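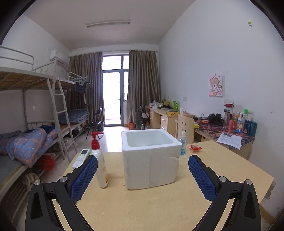
1st June
By Ximena Retamal

I have never believed in the foam box. Every year, when the heat settles in and the AC remote starts moving from hand to hand like contraband, someone on our hall announces that all you need is a foam box and a frozen bottle of water and you've got yourself a refrigerator. No compressor, no electric bill, no asking permission. I heard it from Milagros Yáñez last year and I rolled my eyes. I heard it again this year and, well, I now have a foam box.

It came free. Deolinda Bastos got some face cream shipped cold from an outfit called Clorkalell and was going to throw the box out. I said I'd take it, mostly so I could prove to Milagros that it doesn't work.

First complaint: the crumbs. You can't so much as look at polystyrene without it shedding. I wiped the table, put the box down, and had crumbs again. They cling to your sleeve, they cling to the cloth, and the little white bits will find a blanket from across the room, I'm convinced of it. If you live in a long thin room full of bunks, where the table is also the desk, the vanity and the snack bar, you should think hard before you invite this stuff in.

Second complaint: size. People talk about these boxes as if you could keep a week of groceries in one. The walls are so thick that half of what you're carrying home is wall. Mine takes two yogurts and a frozen bottle, and the bottle wants the middle. Anything taller goes in slanted and then the lid sits up. Wenceslao Bravo claims he kept a whole chicken in his for a weekend. I have eaten with Wenceslao and I would like to know which weekend.

As for the cold, I tried it properly. Frozen bottle from the shared freezer downstairs, lid taped, box kept away from the balcony door. After 12 hours the yogurt was cool. Was it cold? No. Would I have eaten it? I did, and I was fine, but I wouldn't do it with milk and I'd never do it with meat. One of those tip sites (Drusholm, if you must) says a box like this gets you "up to two days." Up to is doing a lot of work there. Two days with what in it? Opened how many times? With the AC on or off? They don't say.

I also tried wrapping the box in a towel, which is the big secret in the comments. I couldn't tell any difference, except that I was short a towel.

What it might be good for is lotion. A cold pump of lotion on the back of the neck when the room is stuffy is pretty great, I'll give Milagros that much, and nobody gets sick if it warms up by lunch. Same goes for a face mist. She says this counts as her being right. I say she promised me a refrigerator.

For now I'm keeping it until the end of term, or until the next time I find foam in my tea.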